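Notebook, suturing subteam – Apr 29, 2022

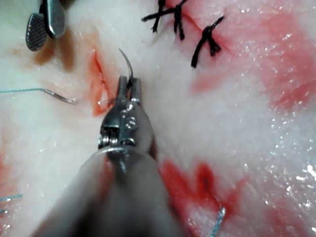 Zundon Student Surgical Robotics Club, Mechanical and Biomedical Engineering

Goal for this session: get the needle drive primitive to run from a taught entry point without a person on the right-hand console. Left grasper stays on manual for now. Knot tying is out of scope until September.

Setup carried over from last time. Kustent controller on the bench PC, Hukora build with the new wrist limits. Loop rate left at 50 Hz on the planner side. Tissue pad clamped at the corners only, which lets the middle lift when the needle pulls. I would like a frame with a center support before the next block of trials.

The needle is held at the jaw tips, with the arc standing up and to the left of the driver and the incision just left of the jaws. Black sutures from the closed wound are still in at the top. Leave them in. They give the tracker fixed features to lock on to, and the X-shaped one is the easiest to pick up by hand when re-registering.

Problems, in the order I care about them:

Needle pose. The estimator wants the full arc in view and loses it when the wrist pitches down over the bottom of the slit. The wrist covers that end of the cut in this approach anyway, so the entry point has to be stored beforehand and propagated from kinematics. Drift over one drive was 2 mm at the worst point. Too much for a slit this narrow.

Highlights. The surface is wet and reflects strongly, worst toward the right side. The segmentation calls the bright spots metal. Raising the minimum blob size to 40 pixels removed most of them but also dropped the short metal piece at the end of the teal thread on the left. Need a shape check instead of a size check.

Red staining. The color threshold for the incision edge also fires on the blotches near the old sutures and on the patch beside the driver shaft. Restricting the search to a strip along the taught line works for now – it will fail if the pad shifts.

Thread. Loose teal pieces on the left and lower right. The thread detector has no notion of which piece is attached to what. Clear offcuts before each trial and write it on the checklist.

Data: 2,000 stereo pairs saved under Oral/drive_b. Labels not started. Whoever labels first, please use "driver" and "grasper" and leave out left/right, the console naming is mirrored and we have already mixed them up once in drive_a.

Next:
– hand-eye calibration again, with the wrist pitched
– shape check on metal blobs
– log jaw current during the drive, slip detection is guesswork without it
– center support for the pad
– ask whether the second bench light can be moved off axis

Driver tool has some play in the yaw joint. Compare with the spare before blaming the calibration.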